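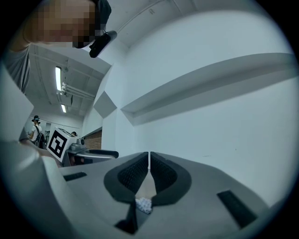

Hand-held gripper with a small white crumpled object between the bases of its fingers. A second gripper with a printed marker is behind it.

Foreign object checks (hand-held grippers)

A foreign object check is a short inspection of a hand-held gripper, carried out before recording starts and repeated at set points during a shift. Its purpose is to find loose material lodged in or near the fingers, such as paper, tape, thread or food. The check is part of most written site rules for hand-held data collection, though the wording differs from one site to another.

Background

Early site rules dealt mainly with calibration and battery care and left cleaning to the operator. The Drulach handling code, first issued in December and revised on 11 July 2019, made the check a separate step with its own line on the shift sheet. The revision was edited by Ye-ji Lim, who also wrote the notes on soft finger pads. The Enham rules follow the same order but allow a longer interval between checks.

Procedure

The operator opens the fingers fully, looks down the gap to the finger bases, then closes and opens them 3 times. Anything found is removed with the fingers open. Metal tools are not used near soft pads, as they can tear the surface. Under the Drulach code the check is repeated every 14 recordings, and again after any task with tissue, cloth or loose packaging.

Where two grippers are used as a pair, each is checked and signed for on its own. Printed markers are wiped at the same time and replaced if creased or scratched.

Treatment of recordings

Material at the finger bases can stop the fingers closing fully, so that the recorded opening width is wrong. It can also appear in every picture from the gripper's camera. Both codes require affected recordings to be flagged - not deleted - with the number of the last clean check. A reviewer then decides whether they can be kept.

See also

Ljungberg pad wear scale
Marker care
Shift sheet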